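Marau Reading Series
Minutes of the February planning meeting
Back room, Wiriya Books, 6:30 p.m.

Chair: Nasrin Zarei
Minutes: Melati Sutanto

1. Minutes of the last meeting
Approved with one correction. The open mic list closes at 7:15, not 7:30.

2. Report on the winter reading
Attendance was 47, the best so far for a poetry night. The two short breaks worked better than one long one. Several people at the back could not hear the second reader, who stepped away from the microphone between poems. Melati will ask readers to do a sound check before doors open. The book table sold out of the Metell chapbook before the first break.

3. Money
The balance is $2,000 after the room rental was paid. The city arts grant of $900 has been approved but has not arrived. Nasrin will call the grants office if there is nothing by the next meeting. Reader fees stay as they are for the spring.

4. Spring program
Three readings are planned. The first is new work by local poets, the second is translation, and the third pairs poets with musicians. There was a long discussion about whether the translation night should include the originals read aloud. Agreed that each reader will do at least one poem in both languages. The music night needs a piano, and the Bultex Hall piano has not been tuned. Melati to get a price.

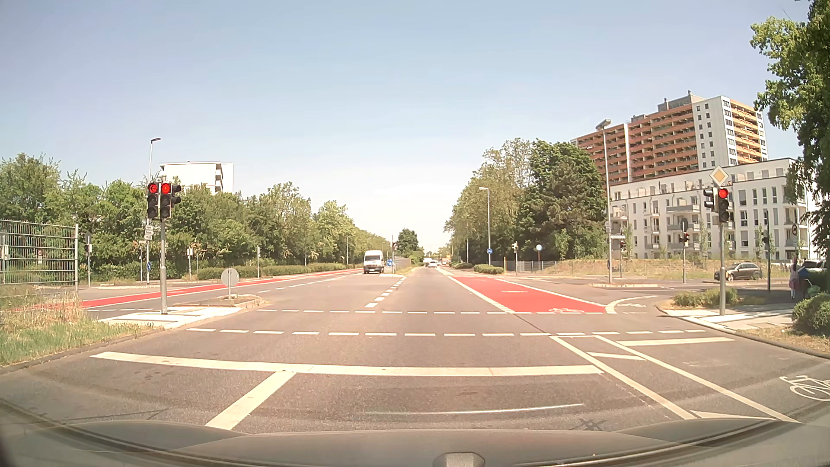 The intersection, seen from the stop line.

5. Anthology
Submissions are still open. Each poet may send up to three poems, and prose poems count. Nasrin has a print quote and wants a second one before we decide on paper. The cover was held over. It was agreed that work already printed in a chapbook can be included if the poet holds the rights and tells us where it first appeared.

6. Open mic
Slots stay at five minutes. Nasrin proposed holding two places for first-time readers until the list closes. Agreed. The list will be capped at 15 names, and anyone left over goes to the top of the next one.

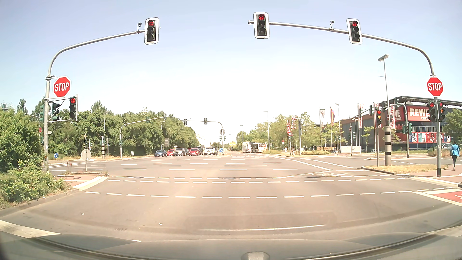
Can a poet who read in the winter apply for a spring date?
Winter readers may apply, but new readers will be placed first and the remaining dates filled after that.

7. Other business
The microphone stand needs a new clip. Melati will buy one and bring the receipt. The posters for the first spring reading go to the printer once the names are confirmed.

Meeting closed at 8:10 p.m.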